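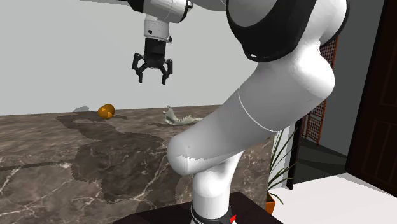 How to Find an Old Obituary When the Family Remembers It Wrong

Updated August 13, 2024

My great-grandfather, Urho Ruotsalainen, died in Wimley in the spring. That was the family's entire position on the matter. Which spring was left open, though my aunt felt strongly that it had been muddy.

It took me most of a winter to find his obituary, and I made every mistake available. If you have a dead relative and a vague season, these steps should get you to the newspaper page faster than I got there. They are written for the United States and for deaths before newspapers went online. For anything recent, type the name and the town into a search engine and enjoy your free afternoon.

Step 1. Write down what you know, then mark what you only heard

Take a sheet of paper and draw a line down the middle. On the left goes anything you have seen in writing: a date on a headstone, a name on a census page, a funeral card from the back of somebody's Bible. On the right goes everything your relatives told you at Thanksgiving.

My left side had one item on it. My right side needed a second sheet.

Keep the right side. Family stories are usually wrong in a useful direction. I was told Urho had died "at the mill," and he had died in bed, two houses up the road from the mill, eleven years after it let him go. But the word mill gave me a town, and the town gave me a newspaper.

Step 2. Get a date of death, or at least a year

You want the date before you go anywhere near a newspaper. Reading a weekly paper for one known month takes an hour. Reading a daily for "the spring, sometime before the war" takes your eyesight.

Places to get a date, in the order I would try them now:

The headstone. Online cemetery listings are free and often include a photo of the stone. Trust the photo over the typed version, which was made by a kind person crouching in the sun.

The state death index. Most states have one for older deaths. Some are searchable at home, and others live in a binder.

The cemetery office. Call them. Small cemeteries keep burial books, and a burial date will put you within days of what you need.

The church. If the family had one, the register may list funerals. Immigrant congregations often kept theirs in the old language for decades. You can pick out a name and a date in almost any language, and that's all you need for now.

Probate records at the county courthouse. Even people who owned nothing sometimes left an argument about it.

If all you end up with is a range of years, use the census to shrink it. He is listed in one, and in the next his wife is marked as a widow. You have it down to ten years, and city directories can often do the rest. They come out yearly in larger towns, and many of them note widows by their husband's name.

Step 3. Find out which newspapers existed

This is the step I skipped. I spent three weekends on the Wimley paper before a librarian mentioned, very gently, that Wimley people bought the Prostgate paper. The Wimley paper was mostly feed prices.

Look up the county in a newspaper directory. The Library of Congress has a free one online, and state historical societies usually have lists of their own. Write down every title published within a day's drive of the death, counting the kind of car they would have been driving. Note the years each one ran, too. Papers merged, folded, changed names, and went from weekly to daily and back.

Then look for these:

The paper in the town where the person used to live. A man who moved away thirty years earlier could still get a paragraph back home, and it was sometimes the better paragraph.

The foreign-language press. I found two separate notices for Urho in Finnish, both longer than the English one, and one of them mentioned a brother that not a single living relative had heard of.

Trade, union and lodge papers. If he paid dues, somebody may have printed his name.

Step 4. Search the digital collections, and search them badly on purpose

Digitized newspapers are read by software before they are searched by you, and the software had a hard time with smudged type. It had a very hard time with Ruotsalainen. I have found him as Ruotsalamen, Ruotsa1ainen, Rootsalainen, and once as Rust Salad.

So don't just search the full name. Try these instead:

Search the surname alone, limited to the county and a few months.

Search the first name with the town, or with the street if you know it.

Search a relative with an easier name. Urho's son-in-law was a Miller. I have never been so grateful for a Miller.

Search the cemetery or the funeral home along with the word "services." In my case that was Kramer, the undertaker in Prostgate, whose name got printed cleanly every single week.

Search "Mrs." plus the husband's name for a married woman. Plenty of women went through an entire newspaper life without their own first name appearing in it.

Search the cause of death if you know it, particularly if it was sudden. Accidents made the front page, sometimes with details you may not want at breakfast.

Use the wildcard if the site allows one. It's usually an asterisk or a question mark, and the help page will say which. Typing Ruots* turned up more in a minute than I had found in a week of being accurate.

Check the free sites first: your state's digital newspaper project, the Library of Congress, and the local library's own page. After that, ask your library whether it carries any of the subscription sites. Many do, and you can use them for nothing with a card. I learned this shortly after paying for a year.

Step 5. Go to the microfilm

A great deal of small-town newspaper has never been scanned. It sits on reels in a cabinet, usually near the restrooms.

Call ahead and ask whether the reels for your years are held there, whether the reader works, and whether you need to book it. Bring a flash drive if the machine can save images, and coins if it can't. Take a sweater.

Begin at the date of death and read forward for two weeks in a daily, or four issues in a weekly. Look on the front page, the page with the local news, and any column named after a village or neighborhood. Look for a card of thanks a week or two after the funeral, where the family names the people who brought food. Then try the same week one year later, when some families ran a memorial verse. The verse will not be good. It may be signed by every surviving child, though, and that's a family tree in disguise.

If you get motion sick, turn the film slowly and look away from the screen when you rewind. I say this as a person who did not.

Step 6. Ask someone who isn't you

If you live too far away to visit, write to the library or the historical society in the county. Keep it short. They need the full name, the date of death, the town, and the newspaper if you know it. They don't need the story of the mill.

My first letter ran to 439 words and covered three generations. I received a polite reply asking what I wanted. My second letter ran to 80 words and got me a photocopy in 7 days.

Some places charge for a lookup and some ask for a donation. Pay it either way. The man who found Urho's English notice was Pentti Toivonen, who had been indexing the Prostgate deaths on index cards since before I could read. He filed them by farm. There was a system, and I was not invited to understand it, but he had the card in his hand before I had finished spelling the name.

Step 7. Read the thing skeptically

You have it. Enjoy it for a moment, and then remember who wrote it. An obituary was put together in a day or two by people who were tired and sad and possibly not speaking to each other.

Things that are often wrong: the birth date, the birthplace, the year of immigration, the spelling of every name including the dead person's, and the number of grandchildren.

Things that are often left out: first wives, stillborn children, sons who went west, and daughters who married Lutherans, or didn't.

Things that are usually right: the day of the funeral, the cemetery, the pallbearers, and the towns where the survivors were living. Those towns are where you look next.

Urho's notice says he was born in Grunell, a place I can't find on any map of Finland. Pentti's opinion was that Grunell was the name of the boarding house where Urho first stayed, and that a daughter had mixed up two stories. I have put it on the right side of the paper.

Step 8. Save it so that you never have to do this again

Get an image of the full page as well as the clipping. The full page carries the newspaper's title and date, and a clipping on its own carries neither, as anyone who has inherited a shoebox of them can tell you.

If you are scanning a paper original, use 300 dpi or better and don't press down hard on the lid. Old newsprint cracks.

Name the file with the surname, first name, newspaper, date and page. Mine was called "urho FINAL good one" for two years, and there were three of them.

Type out the text in full, errors included, and keep your corrections in a separate note. Then send copies to the relatives, plus one to the local historical society if they don't have it.

He died in March, by the way. My aunt has seen the page and accepts the month. She would like it noted that the weather report, two columns over, says rain.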